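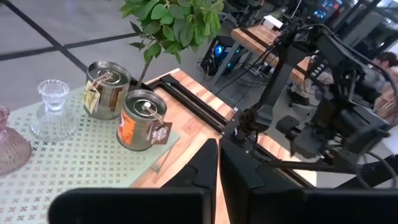
Pivance Club Gripper Kit

Item 2772
Designed by a school robotics club, sold by the same school robotics club

In stock, usually goes out within a week

Hi! I'm Sille Eyvindsson, I coach the Figueroa robotics club, and the Pivance is the gripper my students came up with after two seasons of dropping stuff. We started selling the kit because other coaches kept asking for the files, and then kept asking if we'd just print and cut the parts for them (fair enough, not every school has a shop). So now we do a batch every couple of months, and the money goes straight into our travel fund.

It's a two-finger parallel gripper for small tabletop arms, the kind a lot of clubs already have sitting in a closet. The fingers are wide and flat with an angled tip, and they open and close together off one servo. We went wide on purpose. Our first gripper had skinny little fingers, which looked very cool and let every round object spin right out. Rigoberto Aguirre, who was a sophomore then, drew the wide version on the back of a permission slip and I still have it pinned up over my desk.

What it's good at

Household stuff, mainly. We built it for the Kitchen Shelf event at the Flaneo Open, where the arm has to move tins, cups, and boxes from one spot to another without knocking over the neighbors. If your kids are doing anything like that, sorting, stacking, setting a table, you'll be happy. Cans and tins are its favorite thing in the world. Light cardboard boxes are fine too, just turn the force down or you'll get a dent.

It's less good at very thin things lying flat. A playing card on a bare table is pretty much hopeless, though a card on a cloth works sometimes if you come in low. Smooth glass needs the rubber pads on, and please practice with plastic first! We lost a good number of thrift store glasses learning that one.

What's in the bag

Two fingers, black
One palm plate with the slide rails already fitted
Servo and servo horn
Two sets of stick-on rubber pads, thick and thin
Wrist adapter (tell us your arm when you order)
Camera bracket that clips to the palm
Bag of screws, with extras, because kids
Printed build guide

You'll need your own small camera if you want one at the wrist, plus a screwdriver and a hex key. The guide has a full page on where to put the camera. Students always want it as close to the fingertips as they can get it, and then all they see is fingers. Back it up a bit and tilt it down. You want both tips in view and plenty of table past them.

The numbers

Opening, fully open: 113 mm
Fingers: 2
Build time in our club: one afternoon, with snacks
Open and close cycles on our test unit before we swapped the servo: 3000
Spare parts: all sold separately, see the bottom of the page

Putting it together

Bouchra Benkirane wrote the build guide as her senior project, and she tested it on a group of sixth graders who had never held a hex key. She rewrote step four three times. It's really clear now. The one thing I'd add is don't crank down on the finger screws until you've closed the gripper by hand and checked that the tips meet evenly. If one side touches first, loosen both, squeeze gently, and tighten again.

Leave slack in the servo cable. More than you think! Run the wrist through its whole range with the power off and watch the cable the entire time. The two most common emails I get are about a cable that got yanked out and a servo plugged in backward, and both are easy to fix.

It works with the Zirnel controller board right out of the bag, and the sample program will run on that with no changes. For other boards you'll have to change the pin number and maybe the open and closed positions. Those are all at the top of the file, with comments from Fulgencio Maldonado, who comments everything.

Using it with a class

I usually put 6 kids on one arm, which sounds like a lot, but it works if they trade jobs. One drives, one watches the cables, one resets the objects, one writes down what happened, and the other two plan the next run. Have them bring in objects from home and put down different tablecloths too. A program that works great on bare wood can get very confused over a busy print, and it's much better to find that out in your own room than at the Open.

Ordering

Add the kit to your cart and type your arm model in the notes box. If you leave it blank, Braulio Beltrán will email you to ask, and we won't ship until we hear back. School purchase orders are welcome. We close the shop for all of June while everyone's away, so order before then if you want it for a summer program.

If a part shows up cracked or missing, write to us and we'll send another one free. Servos we'll replace once, even if it was the backward plug thing.

Spare parts

Finger pair, black
Rubber pads, thick
Rubber pads, thin
Servo with horn
Camera bracket
Screw bag

Page updated February 27, 2020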